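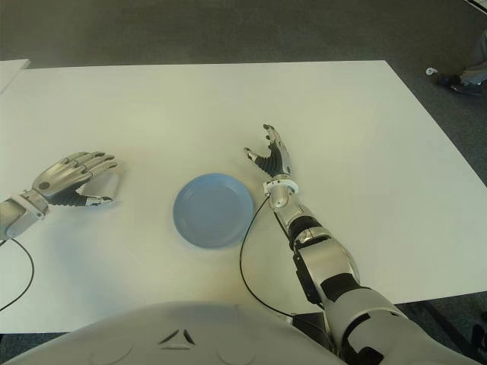
Section 5. Table Set-Up, Hand Check and First Pick

This section applies to the two-arm Darcombe build with Sorach hands, mounted upright behind a work table. It assumes that Section 4 (arm wiring and joint limits) is complete and that both arms reach their home position without a fault code. Allow one evening for the full section on a first build.

5.1 Before you start

You will need:
Work table with a plain, light top
Shallow plate, any color that stands out from the table
One small object with flat sides, such as a phone charger or a wood block
Soft cloth
Estura control software, with the profile from Section 3 loaded

CAUTION: Keep one person at the stop switch whenever the arms are powered. In a shared workshop, tell the people at nearby benches before the first move.

5.2 Position the table

1. Set the table square to the torso and lock its feet or casters.

2. Measure from the front of the chest shell to the far edge of the table. Move the table until the center of the plate position is 354 mm from the shell.

3. Wipe the top. Dust and small crumbs show up in the wrist view and can be picked up as false edges.

4. Route both wrist cables on the inner side of the forearm. Leave enough slack for a full wrist turn. A loop that rests on the table is acceptable at low speed - a loop that passes under the palm is not.

NOTE: The Barbieri cable clips supplied with early kits are too stiff for the wrist. Use them on the upper arm only.

5.3 Check the fingers

1. In Estura, open Hands and select Left. Set the speed to 38.

2. Command Open. All four fingers should extend together, followed by the thumb.

3. Lower the hand toward the table in small steps until the first fingertip is close to the surface. Stop there.

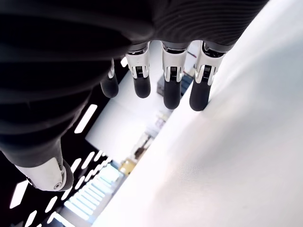
4. Compare the fingertip heights with the hand held level. If one finger sits lower than its neighbors, enter an offset for that finger only. Do not bend the joint by hand to correct it.

5. Command Close with nothing in the grip. Listen for clicking at the knuckle joints. A click on every cycle usually means that a tendon has slipped off its guide; see Section 8.

6. Repeat steps 1 through 5 for the right hand.

CAUTION: Do not press a fingertip into the table to find zero height. The contact pads tear at the base, and the joint behind the pad takes the load.

5.4 Place the test object

1. Put the object to one side of the plate, within reach of the hand under test.

2. If you use a charger, lay it flat and turn the prongs away from the thumb. Metal prongs can cut the pads.

3. Bring the open hand over the object, palm down, and check the wrist view for glare. Glossy plastic reflects the fingers, and the edge finder may follow the reflection in place of the real edge. Dim the nearest lamp if this happens.

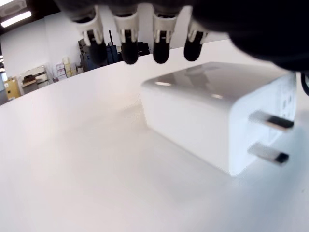
4. Save the hand pose as PICK_START.

5.5 Run the first pick

1. Set the grip force to 48 and the lift height to 240 mm. Leave the other arm parked with its hand open.

2. Select Single Step and press Run. Estura pauses after each move and waits for a key press.

3. Step through approach, close and lift. Watch the fingers during the close move and the cable during the lift.
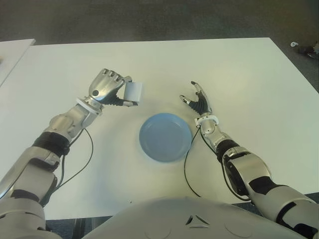
4. If the object tilts in the grip, cancel the sequence, lower the hand and move PICK_START toward the middle of the object. Raise the grip force only after the position is right.

5. Step through the move to the plate and the release. The fingers should open fully before the hand rises.

6. Run the sequence ten times in Single Step before you switch to Continuous.

NOTE: Changing the table height clears PICK_START. Repeat 5.3 and 5.4 after any change.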